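Lado (software)

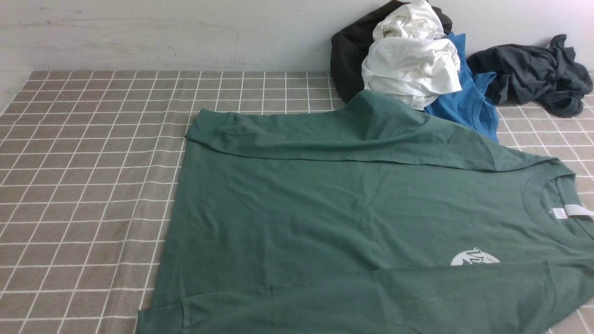

Lado is a planning and perception package for folding clothes with a two-armed robot. It was written by Nestor Lagman and later maintained at Vostico, and it is best known for its treatment of sleeves, a subject on which its documentation runs longer than on everything else combined. The name is usually written with a capital L and is not an acronym, although several have been proposed.

Contents
Background
Design
Garment states
Pile handling
Known problems
Reception
See also

Background

Lagman began the package as a replacement for Fehr, an earlier planner that treated a garment as a flat outline with corners. Fehr worked well on towels. Its authors described shirts as a straightforward extension, and the extension was still open when the project stopped taking changes. Lado kept Fehr's file format, including a field named "corner_5" whose purpose has been lost, and discarded nearly everything else.

The first public version appeared in November and could fold a short-sleeved shirt if the shirt was laid out by hand beforehand. Critics pointed out that laying out the shirt is most of the job. The second version accepted shirts in whatever condition they arrived, and its release notes are correspondingly shorter on promises.

Design

The software is split into 2 processes. The first, called the watcher, takes camera images and produces an estimate of where the parts of the garment are: collar, hem, cuffs, shoulder seams. The second, the folder, picks the next move and sends it to the arm controller. The two talk over a message queue and are permitted to disagree. When they do, the folder waits for a fresh estimate, and after 3 failed attempts it smooths the nearest edge and starts over. Users have called this behavior "fidgeting." The manual calls it recovery.

The watcher depends heavily on small features. A ribbed collar is the strongest cue to which way up a shirt is, followed by the care label, which also helps tell the inside of the neck from the outside. Seams come third. Printed graphics are used only as a hint. A round chest print half covered by a sleeve looks, to an early version of the watcher, a good deal like a second garment, and that version would try to remove it.

Many installations use a table covering with a printed grid. The lines give the camera a ready check on scale and tilt, and a break in them marks the edge of the cloth. A dark green shirt on a gray grid is an easy case. Lado's documentation recommends against white shirts on white grids in a tone that suggests experience.

Garment states

Lado does not plan a fold from start to finish. It keeps a graph of 30 named states and looks for the cheapest route from the current one to "done." A long-sleeved shirt with one sleeve brought across the top of the body and the other along the bottom is recorded as "sleeves in, body open," and counts as progress. The same shirt with a cuff curled at the end is "sleeves in, cuff pending," a state added after a long argument on the mailing list over whether a curled cuff matters. The argument was settled by a configuration option, off by default.

Creases are the main source of error. A sleeve lying over the body forms a raised band, and its edge can be mistaken for the hem. The watcher compares the band with the seam at the shoulder before trusting it. If the seam is hidden, the estimate is marked doubtful and the folder is supposed to be more careful, which in practice means slower.

Pile handling

Clothes waiting their turn are normally left at the back of the table. Lado treats them as a single obstacle until one is needed, with a border the arms should not cross. The weakness of this approach is that piles do not respect borders. When the shoulder of the working shirt rests against another garment, or a blue shirt from the pile runs underneath it, the watcher must decide where one stops and the other begins. Color does most of this work. Two dark garments of similar shade, such as black and charcoal, are kept apart chiefly by luck and a depth threshold.

Known problems

The public issue tracker lists 654 reports, a large share of them variations on "it folded two things." Others include:

Care labels read as lint and picked at.
Scuffs on the wall behind the table detected as fabric.
Sleeves that hang past the view of the camera and are assumed to be short.
A turtleneck, filed without further comment.

Reception

The package was adopted by a laundry research group at Fludmont, which used it as a baseline and then published a list of the ways in which it had been beaten. Lagman added the list to Lado's own manual as an appendix, where it serves as the clearest account of how the software works. Vostico still issues small updates. Trousers remain planned.

See also

Fehr (software)
Deformable object manipulation
Motion planning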